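# The Gray Towel Years

I own too many towels, and I've stopped pretending I'm going to do anything about it. What I have done, after moving into a rental in Prostdale with one shallow linen closet and a laundry hookup in the hallway, is get serious about how they're hung, folded and put away. My mother would faint. I was the kid who left hers on the bathroom floor until it grew opinions.

It started with the gray ones. I bought a set of long, fluffy gray towels from Fuchs, a little housewares shop over in Pradstead that smells like cedar and cardboard, and they are the nicest towels I've ever had (soft as a sheepdog, truly). They are also a complete pain to look after. All that pile holds water like you wouldn't believe! Hang one in a lump and it'll still be clammy at breakfast, and by the second day it has that smell, you know the one, and back into the wash it goes.

So the first habit I had to learn was what I now call the two-end hold. You take the towel by both ends before it goes anywhere near a rail, lift it clear of everything else, and let the middle drop. Then give it one good snap. The pile stands up and the corners sort themselves out, and you can see straight away if you've got it twisted.

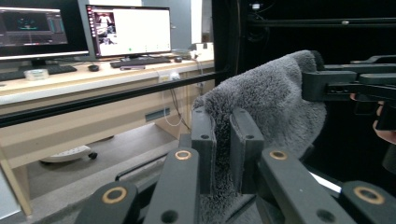

And you do get it twisted, a lot, especially with the thick ones. I used to fix that after the towel was already hanging, tugging at one side and then the other like I was straightening a picture. Now I just start over. It takes less time than the tugging ever did, and I don't end up with one side trailing on the floor picking up lint.

The other thing I got wrong for years was fabric softener. I poured it in by the capful, thinking fluffy towels needed fluffy treatment. A woman at the Fuchs register looked at me with real pity when I mentioned it. Skip it, she said, wash them warm, use less detergent than you think, and shake them hard while they're damp. I went home and did exactly that, grumbling the whole way, and after 5 washes the towels were drinking up water again the way they had when they were new.

## The folding part

I fold on a table now. This sounds like nothing, but I spent most of my adult life folding laundry on the bed, and a bed is a terrible place to fold anything. It sags, it's covered in other laundry, and the cat considers it hers. A bare white tabletop is so much better. You can press down on it! You can line an edge up with another edge and it stays there.

For the smaller towels and the microfiber ones I go in half, in half again, and then once more if the shelf is tight. The folded edge faces out. I resisted that rule for ages because it felt like hotel stuff, but when the open edges face front you grab one and three others come with it. 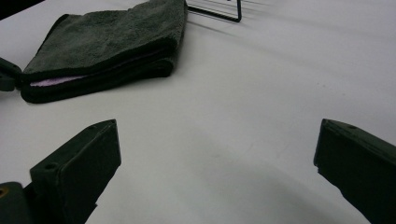
*Charcoal microfiber, folded thick and ready for the shelf.*

Microfiber gets its own load, by the way. It grabs lint off cotton and never lets go, so if you've ever wondered why your dusting cloth leaves more fuzz than it picks up, there's your answer. Low heat or no heat. Mine dries so fast that I don't bother with the machine at all once August comes and the hallway turns into an oven.

## Knits and towels on the same rail

My last little obsession is what hangs next to what. With one closet and not much rail, everything in my house has neighbors. For a long time I slung sweaters and towels up together in whatever order they came out of the basket, and then spent the evening picking gray fuzz off everything dark I own.

I still hang them side by side, because where else would they go? But I hang the knit at the end, folded over on itself so the weight doesn't drag it long, and I leave the towel its own stretch of rail to fall from.
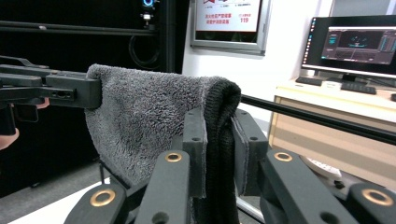
Ribbed knits especially want a bit of thought. Anything with real weight to it should dry flat before it goes near a rail, and I keep an old bath sheet in the closet just for that. Roll the sweater up in it, kneel on the roll (very dignified), unroll, lay it out. Once the water's gone you can drape it wherever you like.

I spent a weekend with a friend out in Plalleck last month and caught myself refolding her guest towels at six in the morning, edges out, on her kitchen counter. She came down for coffee, looked at the stack, and asked if I'd do the dish towels too. I'd already started on them.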